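Pastillas de freno: clasificar antes de montar

Entrevista con la responsable de recambios de Drilarow

El taller Drilarow dedica una parte de la mañana a una tarea que no aparece en ninguna factura: revisar las pastillas de freno una por una, antes de que lleguen al elevador. La responsable de recambios lleva 11 años en el puesto y describe el procedimiento sin adornos. «La pastilla se mira en la mesa, con luz, y se decide. En el coche ya es tarde».

El banco de revisión es una mesa clara cubierta casi por completo con papel marrón. El papel se cambia los martes y cada vez que aparece una mancha de grasa. «El material de fricción no debe tocar grasa ni líquido de frenos. Si una pastilla se contamina, se desecha. No se lija ni se limpia con disolvente».

Sobre el papel se trabaja con bandejas de plástico de dos colores. La azul recibe lo que está pendiente de medir; la roja, lo que ya tiene decisión. Entre una y otra se deja espacio libre para el calibre y la ficha de la pieza. 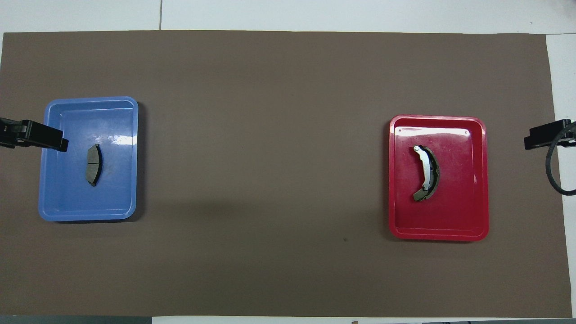

Una pastilla de freno en la bandeja azul; a la derecha, la bandeja roja.

La norma es una pieza por bandeja. El taller la adoptó después de un error con dos juegos de aspecto casi idéntico, uno de Dimport y otro de Amden, que se mezclaron en un mismo cajón. «La diferencia estaba en la forma de las orejetas. Una entraba en el soporte y la otra quedaba forzada. Perdimos 40 minutos y hubo que desmontar otra vez».

La revisión empieza por el contorno. Se comprueba que las orejetas de los extremos no tengan rebabas ni golpes, y después se examina el material de fricción. Muchas pastillas llevan una ranura que lo divide en bloques. «La ranura ayuda a evacuar polvo y gases, y en muchos modelos permite ver de un vistazo cuánto material queda. Pero el vistazo no sustituye al calibre».

El espesor se toma en varios puntos. Una diferencia apreciable entre extremos indica desgaste en cuña, y entonces la atención pasa a la pinza y a sus guías. «Cambiar la pastilla sin mirar las guías es repetir la avería. El cliente vuelve con el mismo ruido». 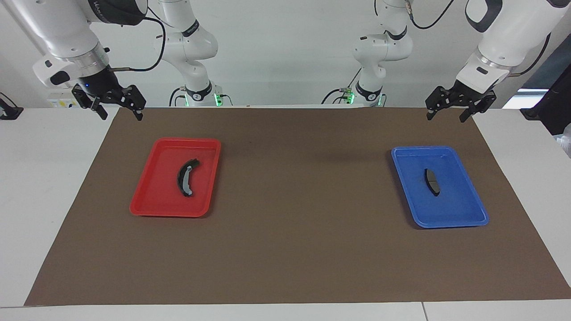 Preguntada por el volumen de trabajo, da una cifra: 2000 pastillas revisadas en el último año, entre piezas nuevas y desmontadas. Las nuevas también pasan por la mesa. En un lote de 30 juegos servido por Torres, en abril, encontró dos con la placa de respaldo ligeramente deformada. «Apoyadas sobre una superficie plana, basculaban. Con la mano no se notaba».

Cada decisión se anota en una ficha con la referencia, el eje, el lado y el espesor. Las piezas de un mismo eje se sustituyen siempre juntas, aunque solo una haya llegado al límite. Las retiradas se guardan etiquetadas hasta la entrega del vehículo, por si el propietario quiere verlas.

Sobre los colores de las bandejas no tiene una opinión firme. «Podrían ser verdes y amarillas. Lo que importa es que todos los turnos usen el mismo código». Tiene pendiente pedir otro rollo de papel marrón, algo más ancho, que cubra también el borde derecho de la mesa.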